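Thursday, late

Second week of the water softener log. Hardness at the kitchen tap before the unit: 267 mg per litre as calcium carbonate, same strip brand as last time, same bottle, read after the full minute. After the unit: too low for the strip to register, so I have written it down as nil and left it there.

The Jakel valve is regenerating at the wrong hour. It is set for two in the morning and I heard it start while I was washing up. The clock had lost its place, presumably in the power cut on the night of the storm, and the backup cell is either flat or was never fitted. The manual gives the cell as optional on one page and supplied on another. I reset the clock, ran a manual cycle to clear the part-finished one, and timed the stages. Backwash ran to time. Brine draw was slow. The slow rinse went on longer than the table says it should, and the refill stopped short of the mark on the inside of the tank.

Slow draw and a short refill usually point to the injector. I closed the bypass, let the pressure off and took the cap down. There was a brown film on the screen and one grain of something hard in the throat. I cleaned both with a wooden cocktail stick, as a pin will open the hole and then the draw is wrong for good. The O-ring had flattened on one side. I turned it over, greased it and put it back, which will do until the spares come from Pomare.

Salt: four blocks in, two left standing clear of the water. The meter says the unit treats more than 1,000 litres between cycles at this setting. At our usage that gives a cycle about every third day, and the log agrees with it. If I set the hardness figure on the valve properly (it had been left at the factory number by whoever fitted it) the gap will shorten and the salt will go faster. I would still prefer that to hard water coming through on the last evening before a cycle, and I suspect that is what has been furring the kettle.

Read the Villavby leaflet on scale in combi boilers over supper. It is thin. There is one useful table on the temperature at which scale starts to drop out in quantity, and it supports turning the hot water down a little. Did so. Will check the shower head in May and compare.
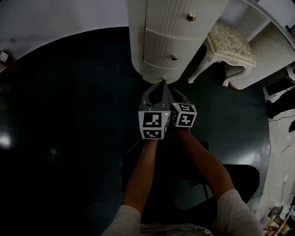 Photo: Zernetti

Remaining jobs, in order. Fit the new O-ring and the backup cell together so the cap only comes off once. Label the bypass lever, which at present can be read either way round. Run the outside tap off the hard side – at the moment I am paying to soften water for the beans. Lag the drain hose where it passes through the wall, before winter if possible.

The drain hose also wants a proper air gap. It is pushed well down into the standpipe and taped, so if the waste backed up there would be nothing to stop it being drawn towards the valve. I have pulled it up clear of the pipe for now and clipped it to the bracket with a cable tie.

Next reading Thursday, before the tap has been run. Buy strips.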